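Brushing Before or After Breakfast? Our Dental Health Project
Last updated: December
Filed under: Student Work > Health Science > Teeth & Gums

For our health science project we wanted to know whether it matters when you brush in the morning. Half the class brushes before breakfast and half brushes after, and everyone was sure their way was right, so we had our topic in one lunch period!

Enamel is the hard outer layer of a tooth. Acid from drinks like orange juice softens it for a while, and saliva slowly brings it back. Brushing while it's soft can wear some of it away. We read this in two library books and then asked at the Liltden dental clinic, where the hygienist told us to brush first, or wait a good while after eating. She also said plenty of people rinse with water after juice and that it's a great habit.

What we did

We gave a survey to 45 students at Fostby Middle School. It asked when they brush, what they drink at breakfast, and how long they wait in between. Then we ran a test with eggshells, which aren't the same as enamel but do react with acid. We soaked 18 pieces of shell in orange juice, dried them, and brushed each one with a soft Zoneo toothbrush. Some were brushed right away and some sat in plain water first. A third group never touched juice and only got brushed (our control).

What we found

The survey surprised us. Most of the after-breakfast brushers go straight from the table to the sink, and juice was the most popular drink by a mile. Only 3 students said they ever wait.

The shells brushed right after juice felt rough and left a chalky powder on the bristles. The ones that sat in water left less powder, and the control shells hardly any. We loved this part and probably brushed longer than we needed to.
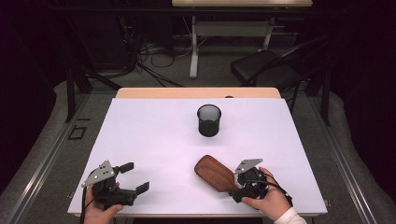 Rinsing is the piece of our project we most want people to try, and it costs nothing. You don't need a bottle of Woo mouthwash or anything else from the store. A small cup holds plenty for a good swish, and you can keep one right by the sink. We've both started doing it after juice, and one of our little brothers has copied us.

Next time we'd weigh the shells before and after, and use a timer for the brushing so every piece gets the same treatment. We'd also like to test soda and sports drinks.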